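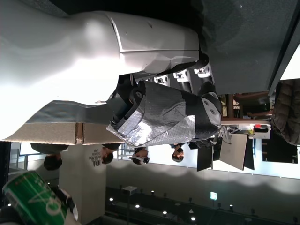
Should the bad ones be kept as well, the new operator wanted to know, or did we throw them away at the end of the day?

It was a sensible question and I was slow to answer it. I had been at Nirent since May, and in that time the rule had changed twice. At first we kept only the attempts in which the cardboard ended where it should. Then somebody read a paper, and we kept everything. Now we kept everything but gave each attempt a mark, and the marks were given by the person who had made the attempt, which I found a strange arrangement.

"Keep them," I said. "Mark them zero and write one line."

"What kind of line?"

"What went wrong."

She put on the gloves and lifted her right hand, and on the other side of the table the big white arm lifted too. I have seen this many times and I still look. The hand has silver tape on the palm and on the back, all crinkled, like the paper from a chocolate bar that a child has tried to make smooth again. It came down on the cardboard. She pressed too hard and the sheet bent.

"Zero," she said, and typed her line.

The task was called Saliba. All tasks had names of this kind, chosen by the customer, and they told us nothing. Saliba was: put the hand on the sheet, hold it, slide it to the left, release. Nekis, the customer, had a warehouse in Bondale where a great deal of cardboard needed to be held and slid. They had ordered 200 good examples from each operator. When all the operators' work was put together, the good and the bad, the folder held 1,696 attempts, and on Monday of that week the first trained version of the system had come back to us.

I had not yet told the new operator about Monday.

On Monday we all stood behind the table with our coats on and watched the hand work with nobody in the gloves. It went to the sheet, it held, it slid, it let go. People were pleased. Then, before it went back to its place, the hand made two small taps on the cardboard. It was very light, and quick. On the next sheet it did the same.

The engineer stopped it and asked if anyone knew what this was. She was not angry. She thought it might be a fault in the timing, or a cable. Everybody looked at the cables.

I knew what it was. My mother packed shirts for most of her life, and when a box was closed she patted it twice and said a word in our language that means something like "go, then". I had never noticed that I did the same. I do it with suitcases. I do it with the lid of the rice. I had done it with a robot hand on cardboard, day after day, and had given myself good marks.

I could have kept quiet. The engineer would have found it by the evening, because every attempt carries the operator's number. But I said it aloud, in front of everyone, and my face was hot.

She went through the recordings. It took her until Thursday. Of my attempts, 129 had the taps. She sent me the list and asked me, very politely, to decide whether they should be cut at the moment of release or removed completely. She wrote that the taps cost time, and that Nekis paid attention to time. I understood this. In a warehouse the small movements are added together, and at the end of the year they are a person's wages.

So while the new operator practised, I sat at the laptop with my list. For each attempt I had to find the instant in which the fingers opened, put a line there, and delete what came after. It is easy work. You see the hand let go, you stop, you cut. I did it without sound at first. Then I put on the headphones, and that was a mistake, because the tapping on the cardboard has a sound, dull and friendly, and I had to listen to it so many times.

"How do you make it soft?" the new operator asked. She had five zeros one after another. "Mine goes down like a hammer."

I took off the headphones. I told her to stop looking at the hand and to look at the edge of the sheet. I told her to breathe out when she went down. These things are not in the instructions, but they are in the recordings, if you know how to see them.

She tried again. The arm came down slowly, and the silver palm rested on the cardboard and did not bend it. She slid it, she released. For a moment her hand stayed in the air, a little above the sheet, as if it was waiting for permission.

"Is there something after?" she asked.

"No," I said. "After that it is finished. Mark it one."

She marked it one. I went back to my list and cut until lunch. The last attempt I left as it was, with the taps in it, and beside it, in the field for comments, I wrote the word in our language, and saved the file.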